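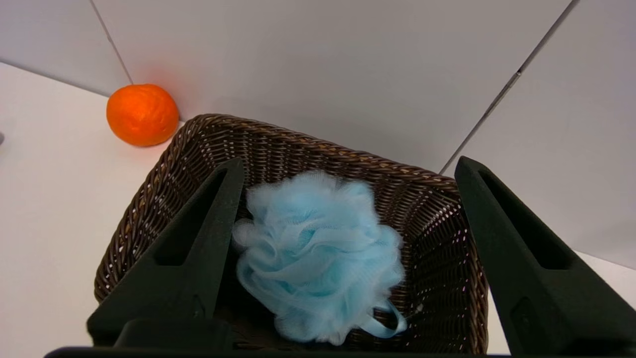 Has anybody here with an incomplete spinal cord injury done one of the home hand stimulation programs? I'm C6, injured a little over two years ago, and my OT clinic in Cernwood is signing people up for a study using a device called the Drutell. You wear a patch on the back of your neck and do hand exercises while it runs. My right hand is decent, my left mostly does a weak tenodesis grip, and I can hold something the size of the tangerine by that brown basket if I get my wrist back far enough, but I can't peel it or let go of it when I want to. So that's my goal. Boring, I know, but I'd love to eat a piece of fruit without waiting for somebody to come home.

Here's what I can't get straight. The consent form says 2 sessions a day at home plus a clinic visit every other Saturday, and then a "washout" where I'm supposed to do nothing new at all. I also take baclofen and I've heard people say it cancels out the stimulation. The coordinator told me to stay on my normal dose and log it, but she was kind of rushing. Did any of you have to change your meds? Did you keep whatever you gained after it ended? And did it mess with your spasms at night? Mine are worst at 3 in the morning and I really don't want to make that any worse.

Clinic is a 200 mile round trip for me, so I want to know what I'm getting into before I say yes.

Posted by cernwood_roller

jotby_905

Hi! I did a different one, not Drutell, but the setup sounds really close (patch on the neck, hand tasks, a tablet that nags you). I'm C5/C6 incomplete and was four years out when I started, so you're ahead of me there.

Meds first. They did not ask me to change anything and I would be very careful about changing baclofen on your own. Stopping it suddenly can be dangerous, like hospital dangerous. What they wanted from me was a steady dose the whole way through so they could compare my before and after. Call back and ask to talk to the study doctor instead of the coordinator. Every consent form I've ever seen has a number for that person, usually near the end, and they have to answer you. Ask about the nights too. My spasms got jumpier for the first week or so and then went back to my regular kind of bad, but I know a guy from the same group who had them calm down, so I don't think you can go by me.

Did I keep it? Some. My pinch got better, enough to pull a zipper if it has a ring on it, and I still have that. The opening part (letting go) improved while I was doing sessions every day and slipped back after. I still do my putty and clothespins most mornings and I think that matters more than people want to hear — it's dull and you have to do it forever.

The washout is there so they can see what sticks with the device switched off. It was the hardest part for me, mentally. You get used to feeling like you're working on something and then it's just quiet. Plan something for those weeks.

Also ask about travel money! Mine paid mileage but only if I turned in the sheet the same month, and I lost out on the first two trips that way. With your drive that adds up fast.

uzor3578

dont bother, my cousin did one of these and got nothing. save your gas

stillcounting_t1

I'd take that last one with some salt. One person getting nothing is pretty normal in these studies, and so is one person getting a lot. That's why they sign up more than one.

I can't help on hands because I'm a T1 and mine work fine, but I was in a bladder stimulation study and here's what I wish I'd asked. Is there a sham group? If there is, you might drive all that way for months with the thing barely turned on. Mine had one, and they let the sham people do the real version at the end, but not every study does that. Ask if being in this one keeps you out of other ones later, too. Mine locked me out for a year and I had to pass on something I wanted more.

And check your skin under the patch. I got a red spot I couldn't feel and it took forever to settle down. Get someone to look every night, or use your phone with the camera flipped around if you live alone.

If you do sign up, come back and post how it goes. There's an old thread in the upper limb section from people in home programs, sort by oldest and skip the first page, it's mostly arguing about splints.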